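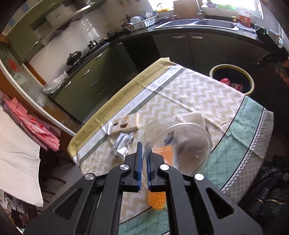 How long does it take to clear a kitchen table after lunch?
Fifteen minutes if I stick to the table, and most of the afternoon if I start opening cabinets.

I have been trying to stick to the table. We eat there, open the mail there, and leave there whatever came in with the shopping, and by two in the afternoon it is a mix of wrappers, boxes and lids that belong to something in another room. For years I cleared it by moving everything to the counter. Then I had a full counter, and the table filled up again by supper.

What I do now is bring the waste bin over from the wall and park it next to the table. It's the round one with the yellow rim. The walk from the table to the sink is six steps, and I used to make it over and over with one wrapper in my hand. With the bin close by, the foil packets and the other packaging go straight in.

Boxes are slower. I shake every one before I throw it out, after the time I tossed a box with 2 good pastries still in it. If there's food left, it moves to a plastic container and the box gets flattened.

Clear plastic containers are the real trouble in this house. I bought a set from Nuttall when we moved in and added a few from Tellow later, and the lids look the same until you try to press one down. My rule is that a container and its lid stay on the table together until they have both been checked. If the lid fits, they go away as a pair. If it doesn't, the container waits one week on the shelf over the washing machine and then it goes.

My neighbor Omid Ebrahimi keeps his lids in a separate drawer, standing up like files. I tried that in May. It worked fine for him because he owns five containers.

Cloths come next. I keep one folded on the table for crumbs and it does not go to the sink with the dish cloths. Jackets are supposed to hang in the hall. Mine mostly don't make it that far, and I've stopped counting that as part of the job.

Last is the tablecloth, the zigzag one with the mint green border down one side and the yellow-olive band with lettering down the other. I shake it out the back door and put it on again with the yellow side to the left — I don't know why, it just looks wrong the other way. It goes in the wash on warm and I hang it over the line. The store in Anivham where I got it has closed, so I'm careful with it.

The dishes in the rack can stay where they are. So can whatever is on the stove. I used to include the wok and the pots in all this, and that was how I ended up scrubbing burners at four o'clock with the table still covered.

Next week I want to go through the drawers under the counter. The one nearest the sink has rubber bands and takeout menus in it, and a key I think belongs to the old shed.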